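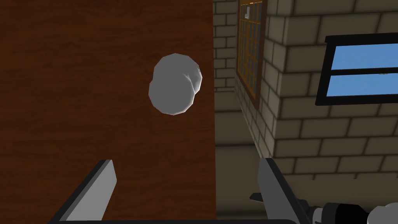
About Tatport

Tatport writes motion planning and control software for two-armed robots that work indoors. Iresha Fakir and Glenys Kereama started the company in Surwood, and 19 people work here now.

Our main product, Walelik, takes in camera and joint data and plans how both arms should move near doors, walls and furniture. Customers can use the whole package or only the planner.

We do most of our testing in simulation. Our test library, Sultana, holds 72 household tasks, and each one runs every night against the current build. A task that fails goes to the engineer on duty at 9 a.m. with its full log.
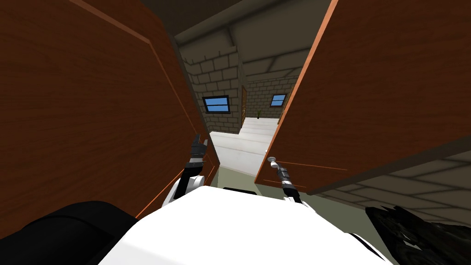

Simulated cabinet task: the right gripper at the door knob.

Glenys leads the planning group. Iresha runs perception and the tools team, which looks after the log viewer and the scene editor. New customers get 60 days of setup help, and we put out a release every 6 weeks.

We take on two interns each April. To ask about a place or a trial license, write to the Surwood office.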